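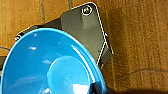
Last edited in June, 4:15 pm

Sustau Help Board > Home Automation > Kits and Services

Is the Skarnine arm kit with the Duda service worth $2,000?

posted by breadboard_attic

I do small-batch kitchen goods out of a converted garage and I've been going back and forth on the Skarnine kit from Wustska. It's the desktop arm with the two-finger gripper and the little camera at the wrist. The kit is $2,000. On top of that they want $41 a month for Duda, their "skills library," where you download tasks other people have taught the arm and, in theory, it just does them on your bench.

The sales page says the library was built from 3,106 recorded sessions and that "everyday objects work out of the box." That's the line I keep tripping over. Whose everyday objects? They don't say how many of those sessions went well, or how many were the same person moving the same cup on the same table. I wrote to ask and got back a PDF that was the sales page with a border around it.

What I'd want it to do is dull. Take a plastic bowl off a stack, put it down next to the scale, and later move it to the other end of the bench. The bowls are glossy and light. I can do it myself in two seconds, but I do it all day, and my wrist is starting to complain.

So, for people who own one or have at least had their hands on one:

Does the library do anything useful on a bench that isn't theirs?
Is the wrist camera any good, or is it there for the brochure?
Does the arm still work if you stop paying for Duda?

I've already been burned by one subscription gadget and I'm not in a hurry to repeat it. Please don't link me the launch video, I've seen it.

3 replies, sorted by most helpful

slowfeedrate

I've had one since winter and I'd call it a decent arm with an oversold service attached. Taking your points out of order.

It does run without Duda. You lose the downloads and the web dashboard. You keep the local teaching mode, where you guide the arm through a job and it stores that on your own computer. I'd check this before you buy all the same, because the wording in the terms is "currently included," and I don't like the word currently.

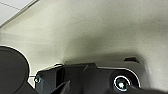

The library is the weak part. I pulled down the bowl pick-up task, which is close to what you're describing, and on my bench it came in at the wrong height over and over. Support told me to "match the reference setup." The reference setup is a particular table height, a particular mat, and overhead light with no window nearby. If I could match all that I'd be working in their office. After I threw the download away and taught it from scratch myself it got a lot better, and that's the part you get without the subscription.

Glossy plastic is going to be your problem. A shiny bowl throws white glare right where the system is trying to find the rim, and the picture you get from the wrist is soft to begin with. What helped me:

Move the lamp off to one side so it isn't straight over the bowl.
Teach it to grab one spot on the rim and always present the bowl the same way around.
Go slow on the last bit before the fingers close.
Use a plain surface if you have one. Mine is wood with a lot of grain, and I can't prove that hurts, but I have my suspicions.

I never got it to take the top bowl off a nested stack in a way I'd trust. Sometimes you get one bowl, sometimes you get two, and it can't tell the difference. If your whole plan depends on that, I'd stop there.

The other thing I'd look at is cable routing. There's loose wire near the wrist and the manual shows it tucked away neatly in a drawing that doesn't match what comes in the box. Leave enough slack for the joint to turn, then run it through the full range by hand with the power off. The cable clips are sold separately, naturally.

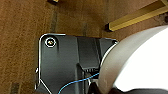 Also learn where your bench clutter is. The arm has no idea what's behind it. I had it drag a wooden spoon onto the floor because I'd set it down outside the area I'd marked off. My fault, sure, but the brochure talks about "full awareness of the workspace" and a camera staring at its own fingers doesn't get you that.

If you buy, buy the kit alone and do your testing in the first month. The refund window is 90 days on the hardware, and they start it on the day it ships, so check the date on the packing slip. The first Duda payment isn't refundable at all.

pelicanmode

had one at work for a while. its fine. gripper is strong enough for bowls and cups. we never used the subscription stuff so can't say

just get it imo, you can always sell it

thirdshiftlathe

I'd push back on the reply above this one. I tried to sell mine and the account transfer was a headache. The arm is tied to the first owner's login until Wustska releases it, and that took several emails. Ask about that in writing first.

On the camera, I'm a little kinder than slowfeedrate. It does what a cheap camera can do. Up close you mostly see the gripper housing and whatever happens to be in front of it, and once the bowl is near the fingers it blocks a good share of the view. So it's helpful on the way in and close to useless for the final few inches. People who get good results seem to add a second camera on a stand, looking at the bench from the side. The software supports that. The sales page is very quiet about needing it.
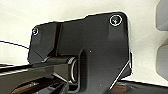
Screws at the wrist plate: check them after the first week and again after that. One of mine had backed out enough to give the gripper some wobble, and I spent an evening blaming the software. A drop of the mild threadlocker fixed it.

As for the 3,106 sessions, I asked them too. I wanted to know how many had been run on a customer's bench and I was told that was "not broken out." Make of that what you like. I made it into a canceled subscription.

For moving a bowl from the scale to the other end of a bench, with the bowl put down in the same place every time, it can do the job. It'll be slower than you. For your wrist I'd price a cheap slide or a short roller track first, and look at where the stack sits now. Mine was too low and raising the shelf did more for me than the arm did.

breadboard_attic

Thanks, the stack answer is the one I needed, even if I didn't like it. I've asked Wustska about the account transfer and about "currently included." No reply so far. I'm going to raise the shelf in the meantime and leave this open in case anyone has gotten the nested bowls to work.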